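Inicio | Animales | Espacio | Inventos | Juegos | Para maestros

¿Cómo llega la televisión desde un satélite hasta tu casa?

21 de abril de 2023. Por la redacción de Nuvesano Niños

Muchas casas tienen en el tejado un plato redondo que mira al cielo. Se llama antena parabólica y sirve para recibir los canales de televisión que envía un satélite.

El viaje de la señal

Primero, una emisora manda sus programas hacia arriba con una antena muy grande. En la ciudad de Jestivbridge hay una de estas estaciones, que trabaja para la empresa Brakby y envía 198 canales.

El satélite recibe la señal, la hace más fuerte y la devuelve a la Tierra. Está muy lejos, pero gira al mismo ritmo que nuestro planeta. Por eso nos parece que está siempre quieto en el mismo punto del cielo, y la antena de casa no necesita moverse.

La forma curva del plato junta las ondas en un solo punto, y desde allí un cable las lleva hasta el decodificador. 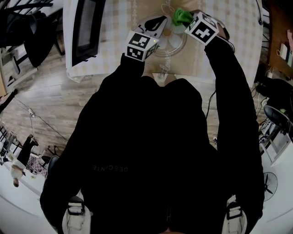 ¿Qué hace el decodificador?

Es una caja pequeña que se pone cerca del televisor. Los canales viajan cerrados con una clave, como una carta en un idioma secreto. El decodificador conoce la clave y convierte la carta en imágenes y sonido. Si la familia tiene un plan con 57 canales, la caja abre solamente esos.

¿Por qué se corta cuando llueve?

Las gotas grandes de una tormenta debilitan las ondas. En noviembre, cuando llueve mucho, la imagen se puede llenar de cuadraditos. Normalmente hay que esperar un poco y vuelve sola.

Palabras nuevas

Señal: información que viaja de un lugar a otro.
Plan: lista de canales que una familia paga cada mes.

Contacto | © Nuvesano | Volver arriba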